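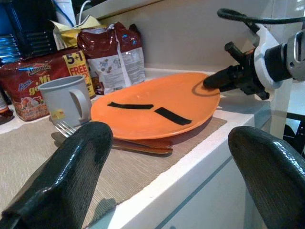

Orange plate with two strips of black tape, on a woven placemat.

Home | Course Notes | Schedule | Readings | Contact

Sports Organization 2: Cup Competitions
Handout, posted May 6, 2000
By the course instructor

Print this page | E-mail this page

Read this before the section on league tables. You will need the Hesley Cup rules from the February packet.

Knockout draws

A straight knockout needs a number of entries that doubles up evenly: 4, 8, 16, 32. When the entry falls between two of these, the organizer either plays a preliminary round or gives byes. In the Hesley Cup the preliminary round brings the field down to 16 clubs. From there every tie removes one club, so 15 more ties are needed to find a winner, leaving out replays.

Byes should all be given in the first round. If they are held over, a club can reach a semifinal having played fewer games than its opponent, and the others will complain.

Seeding

Ikov and Amis were the finalists last season, so they go in opposite halves of the draw. The remaining clubs are drawn openly. Some competitions seed by region to save on travel. 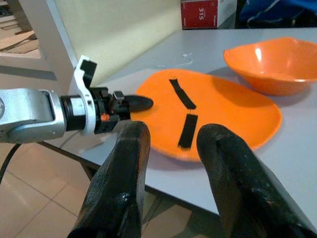

Level scores

The rules must say what happens when a tie is level at full time. The usual choices are a replay, extra time, or penalty kicks. Over 2 legs, add both scores together. If Cheon win 3-1 at home and lose 2-0 away, the total is 3-3. Under an away goals rule Amis would go through on the goal scored at Cheon.

Gate money

The final drew 2677 paying spectators. Work out each finalist's share under Rule 9, after ground costs, and bring your figures to class.

Back to top | Next: League Tables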